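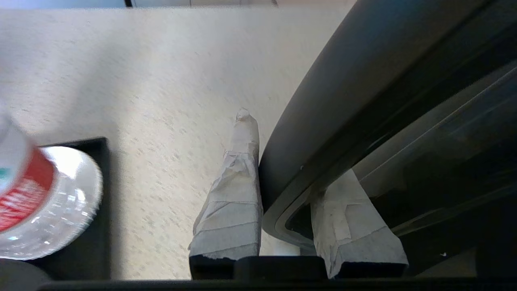

3.2 Speckle size and perceived cleanliness

We come now to the part of the study we enjoyed most. Every kitchen fitter we talked to told us, in one form or another, that a speckled surface "hides the crumbs." It is a lovely piece of trade wisdom, and it has hardly ever been tested on people standing in their own kitchens!

We asked 282 households in the Murow district to rate a set of sample tiles laid on their existing counters. Each tile had been dusted with the same weight of dry breadcrumbs, sieved to a single grade. Raters stood at arm's length and gave a score from 1 (spotless) to 12 (filthy), first under the ceiling light and then with only the window. After incomplete forms were removed, 1398 ratings remained.

Figure 4. Pale surface with fine gray speckles, lit strongly from the left. The pattern washes out toward the light and is easier to see near the center.

The trade wisdom holds up, and with a twist we did not expect. Fine gray speckle on an off-white ground was judged cleaner than plain off-white under the ceiling light, as the fitters said it would be. Under window light the advantage shrank in the part of the tile nearest the glass. Strong side light bleaches the speckle (compare the two sides of the surface in Figure 4) while each crumb throws a small shadow, so the crumbs keep their contrast just as the pattern loses its own. Several raters spotted this for themselves and wrote it in the margins of the form, which delighted us.

Coarse speckle behaved differently. The Purba tile, with the largest flecks in our set, was often scored as dirty even when we had left it bare. Raters tried to brush the flecks away with a finger. Corkeo, a warm brown pattern with no clear ground color, gave the widest spread of scores, and we would love to see it studied separately.

Two limits should be kept in mind. Our crumbs were pale, and darker debris such as ground coffee or pepper may well reverse the order of the tiles. We also ran all the window sessions on Sunday mornings in August, when the light was generous. Sixten Brekke has suggested repeating them in winter with the same households, and the forms for that round are already drafted. The tile-by-tile scores are given in the appendix.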